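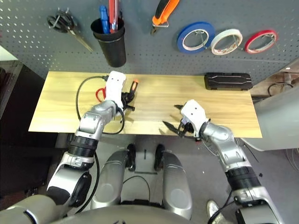

4 min read

I put off buying a pegboard for years. My tools lived in one deep drawer, and finding a screwdriver meant stirring around in there with my fingers until I poked myself on something. Then we moved, I got a real table to work at, and I told myself the drawer wasn't coming with me. So this is my review of the Joltmont bench board, the gray one with the little round holes, after a good long stretch of using it nearly every day.

First, the money. I paid 128 dollars for the board with the starter bag of hooks and the black cup. Not cheap! You can get a plain sheet of pegboard at a home center for way less, and if you own a saw and have patience, go do that. I own a saw. Patience is another matter.

Putting it up was easier than I expected. The screws go in along the edges, the spacers snap on behind, and the instructions are one folded sheet that mostly makes sense (step 9 has the drawing upside down, you'll figure it out). My friend Comfort Quaye came over and held the thing level while I drilled, and I'd really call it a two-person job. I set mine so it comes right down behind the table, and I'm so glad I did. I can grab whatever I need without standing up.

Now the parts I love. The cup! I almost left it in the bag, and it's the best piece in the kit. I keep my screwdrivers standing in it, the blue handle and the red handle, and I know them by color so I don't have to pull them out and squint at the tips. It sits snug against the board and hasn't wobbled loose on me yet.

The tape hooks come second. I have blue, white and red tape hanging side by side, each roll on its own metal hook, and I can't tell you how much I used to hate digging for tape. The rolls used to end up on their sides under everything, collecting fuzz. One small gripe: the hooks are a bit short, so a really fat new roll wants to slide off the end if you tug at it. I take the roll down to use it and hang it back up, and that works fine.

My black-handled scissors hang on the left, and they tip over at an angle with the blade off to the right. It bugged me for the first week. I tried a different hook, I tried hanging them by the other loop, and then I quit caring. If you want your wall to look like the one on the box, buy the double hooks, which Joltmont sells separately -- of course they do.

The smaller hooks are my one real complaint. The silver ones grip well enough once there's some weight on them, but lift a tool off in a hurry and sometimes the hook comes along for the ride. Comfort has a Grisance board in her sewing room with hooks that lock in with a little twist, and hers stay put. Hers also cost more and the holes only fit Grisance hooks, so pick your headache. I looked at the Shawky board as well, but it only came in a size way too wide for my wall.

Will it make you tidy? Ha. I still have red-handled scissors lying out on the table half the time, and the tool with the black handle and orange tip never seems to make it back up either. The black case with the raised pattern on the lid just lives in the back corner, parallel to the edge, and I've decided that's its home. But what's out on the table now is what I'm using, or what I was using yesterday, and I can see the wood grain again. I like that yellowish, streaky wood a lot, so it's nice to have it showing.

Cleaning is nothing, just a dry paintbrush over the holes when they get dusty. The gray hides smudges nicely, much better than the white board I had in my old apartment, where every fingerprint showed up.

I'd buy it again, and I'd get extra hooks in the same order so you only pay shipping once. I'm giving it four stars out of five. Fix the small hooks and I'll happily come back and add the last one. If anybody has found a cheap clip that keeps them in place, please leave it in the comments, I'm ready to order a whole bag!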